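## 4. Laying the table

By now the shop should have a counter, a till and, if you followed Section 3, a price list that somebody under six has coloured in. This section covers the café table, which is where most of the Dokance play kitchen set ends up anyway.

You will need:

- the plates
- the cutting board
- the watermelon slice and the banana
- one table that can take a knock
- a damp cloth

### 4.1 Before the plates come out

1. Clear the table. Real cups of tea go somewhere else. Karthikeyan Devadiga, who wrote the first edition of this guide, left his where it was, and pages 9 to 14 had to be typed again.
2. Wipe the top and let it dry. Plastic plates on a wet table travel a surprising distance.
3. Check that the smallest member of staff can reach the middle of the table without climbing on it. If not, use a lower table or a slower child.

**Note:** A plain top with no cloth works best. A tablecloth looks lovely until it is pulled, and it will be pulled.

### 4.2 Plates at the back, board at the front

4. Set the plates in a row across the middle of the table. The row does not need to be straight. You may straighten it once, for your own peace of mind, and after that you must let it go.
5. Lay the cutting board flat in front of the plates, on the side nearest the cook. The end with the hanging hole goes to the left.
6. Put the watermelon slice on the left of the board and the banana on the right.

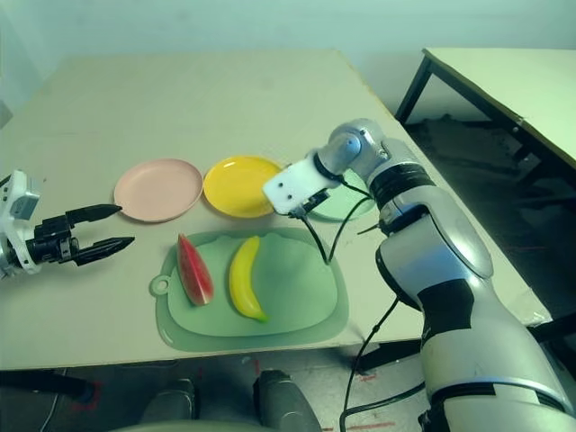

7. Leave a hand's width between the board and the edge of the table. Anything closer gets leaned on, and a leaned-on board flips its fruit on to the floor with real force.
8. Appoint a cook and a customer. If there is only one child, you are the customer. Bring something to read.

**Caution:** The fruit is for pretending. It has been chewed by 3,000 nursery children in the years we have kept records, and not one of them has asked for seconds.

### 4.3 Choosing a plate

Every customer gets a plate, and every customer wants the one that has gone to somebody else. Our advice is to let the cook decide and to back the cook in public, whatever your private view.

9. Ask the customer for a colour. Wait. This can take up to five minutes.
10. Slide the plate forward with both hands. Lifting is allowed, but it leads to spinning.
11. Check the inside of the plate before serving. The ridges are part of the moulding, although they do collect jam. Rinse under the tap and go round with a soft brush.
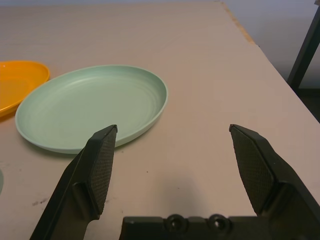 *Fig. 4b. Green plate, with the orange-yellow plate beside it.*

**Note:** Wash the plates at 40 degrees or by hand. If you own the older Zestora plates as well, keep them for sand. They are a shade wider, so the two kinds will not stack, and you will lose an afternoon finding this out.

### 4.4 Serving the fruit

12. The cook picks up one piece of fruit and puts it on the customer's plate.
13. The customer says thank you. Prompt if needed.
14. The customer pretends to eat. Noises are expected, and a half-hearted effort will be sent back to you with instructions.
15. The fruit returns to the board. Repeat until somebody wants a biscuit.

Some families like to add the Lomar tea set at this stage. We have no objection, but it brings in saucers, and a table with saucers on it fills up fast. Try the plates alone first. 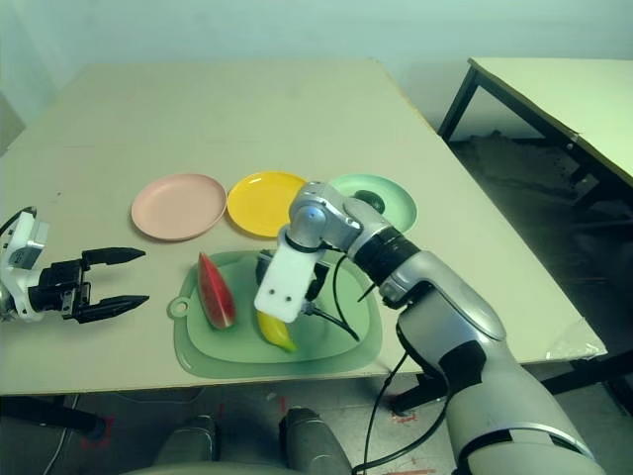 A mixed-up order is the commonest complaint we get by post, usually from the grown-up. The cure is to start each round from the same layout, so that a missing piece shows at once. We go by colour, left to right: pink, then yellow, then green, with the watermelon and banana waiting on the board in front. Children learn the order within a morning and will then correct you on it until they leave home. If yours prefers green first, change the rule and write it on the price list.

### 4.5 Closing the café

16. Announce closing time twice. The first one does not count.
17. Stack the plates, largest child carrying.
18. Wipe the board on both sides and hang it by the hole on any smooth hook. Unnithan pegs fit, as does a bent coat hanger.
19. Put the fruit back in its bag. If the banana is missing, look in the shoes.

**Caution:** Do not store the set on a radiator. The plates will survive it. The bag has a drawstring that sets hard, and then you have a sort of helmet, and then you have a child in a helmet.

Spare fruit can be ordered with the card at the back. Orders placed in August go out in September.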